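Chapter 6
Where Did the Tool Go? Tracking Position from a Camera at the Wrist

In the last chapter we had it easy. Our arm had an encoder in every joint, so whenever the planner wanted to know where the gripper was, we multiplied a few matrices together and handed over the answer. I promised you then that we'd take the encoders away, and I'm a person who keeps her promises, even the mean ones.

So, no arm. You have a two-fingered gripper in your hand and a camera fixed to it, looking out past the fingertips. Somebody carries it over to a table, picks things up, puts things down. Afterward you get a pile of frames, and from those frames your software has to work out the path the gripper took through the room. All six numbers, three for position and three for orientation, for every frame in the pile.

When I first taught this at Pellmont I began with the math and lost half the room before lunch. Now I start with one frame, and I ask people to find me ten good points to track. Give it a try before you read on – a pencil dot on each one will do.
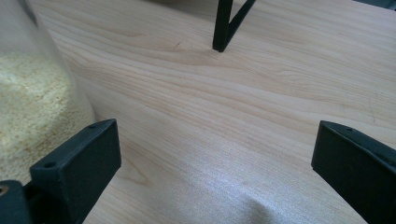
Figure 6.1. Tabletop, container and stand beyond the gripper fingers. Which of these would you trust as a landmark?

Most people go for the bright patch on the wood first, and I don't blame them. It has strong contrast and a sparkly texture, and a corner detector will happily put points all over it. But a reflection belongs to the light, the surface and the viewer all at once. Move the camera and the glare slides along the table with you. If your tracker believes it, your position estimate will lag behind the real motion, and it'll do so smoothly, with no sudden jump to tip you off. Those are the worst bugs I know.

The fingers come next. Look at those little round holes in the tops! High contrast, sharp edges, there every time you look. And for our purposes they're poison, because the fingers ride along with the camera. A tracker that locks onto them will report, with great confidence, that the gripper is standing still. We'll mask them out in Section 6.2, and we'll come back for them in Section 6.5, where knowing how far apart the fingertips are is just what we need.

What about the clear container? The grainy stuff inside has plenty of texture, which is good, but you're seeing it through a curved wall that bends the light. Its edge is worse, a pale reflection that shifts as you do. Also, a container is exactly the kind of thing a person picks up. I'd use it with a low weight, or not at all.

That leaves the wood, which looked so boring a minute ago. The grain lines are long and soft, and a point halfway along one of them has the old problem from Chapter 3: you can tell when it moves across the line, but not when it moves along it. Where a darker streak curves, you get a bit more to hold on to. The tiny dark scratch toward the top of the table is lovely, small and stuck to the surface. So is the pointed foot of the black stand, at least for as long as the stand stays put.

In the Vanisano recording that you'll use for the exercises there are 900 frames. I ran a plain detector on one of them and got 429 points. After masking the fingers and throwing out the glare, I had 43 left. That sounds like a disaster, and the first time I saw it I went looking for a mistake in my mask (there was one, but it was small). Yet the path from those 43 points was far better than the path from the full set. I'll let you see this for yourself in Exercise 6.4, where you run the tracker both ways and plot the two paths on top of each other.

A word about tools. The code in this chapter uses Plonar, the same small library as before, and you'll need its tracking module too. If you'd like to use Geerts for the optimizer, go ahead, but watch the order of the quaternion terms. I lost an afternoon in June to that one.

6.1 Points that stay where they are

Let's say what we mean by a landmark. A landmark is a point whose position in the room doesn't change while we're watching it. Its position in the image changes all the time, and that change is the signal we're after. Write the room position as a three-vector p, and the camera pose at frame k as T with subscript k. The projection function from Chapter 3 then tells us where p ought to land in the image, and the gap between that and where the detector found it is called the reprojection error.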